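Trostix Packing Notes
Data card, last revised 20/11/2019
Maintainer: Gadisa Kahsay

What this is

A small collection of pictures and notes on getting clothes, a towel and a couple of bottles into one hard-shell suitcase. It began in July as an argument over whether folding was worth the bother. Folding is currently winning, though the appeal is still open.

Contents

/pictures: stills, sorted by case
/notes: 16 text files, 3 of them legible to people other than me
/lists: what was meant to go in, by trip

Item names are kept dull on purpose. A towel is "towel". An earlier version had "bath linen, mid-grey", and searching it was a misery.

Samples from the white case
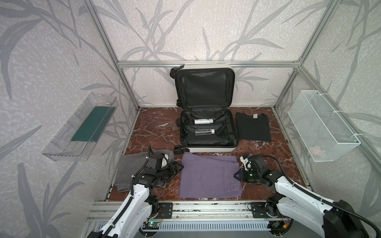
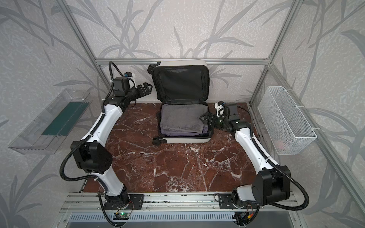
The white suitcase is open in both, with its lid up against the leafy wallpaper.

Does the towel go in before the clothes or after?
It depends on when you want it. Put it on top if you'll need it on arrival, or at the bottom if it's only padding.

Known problems

Bottles are labelled by colour and cap, never by what's in them. Please don't ask us which one is shampoo.

"Folded" covers everything from shop-shelf neat to a reasonable attempt. Bakhtiari wanted a scale of 10 grades. We settled on 2, folded and not, and have had a quieter life.

The Zallia lists leave out socks entirely. I'd assume they were packed.

Use

Free for any purpose, including settling family disputes. Corrections to Gadisa, with the file name please. "The one with the trousers" won't get you far.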